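Celeste Quiroga had bet a whole tray of empanadas that the arm would be sorting switches before the August rush, and here it was December 2025. She didn't care! The Kassab shop had 593 loose buttons to bin, and tonight the blue finger was down among them.

"Go on, Skuturach," she whispered. (It was the name on the crate, and it had stuck.)

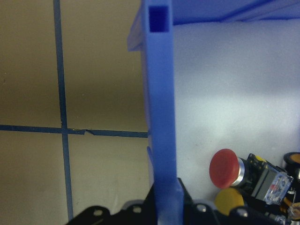
Blue finger, red button, and the tape grid on the left.

"Can it sweep the floor yet?" her brother called from the stairs.

"No! It can't fold a towel, either. It took 44 tries to learn what a button was."

"And you're happy about that?"

"Last week it was 3 good picks a night," she said, pulling her stool closer. "Come down and watch, I'll put the kettle on."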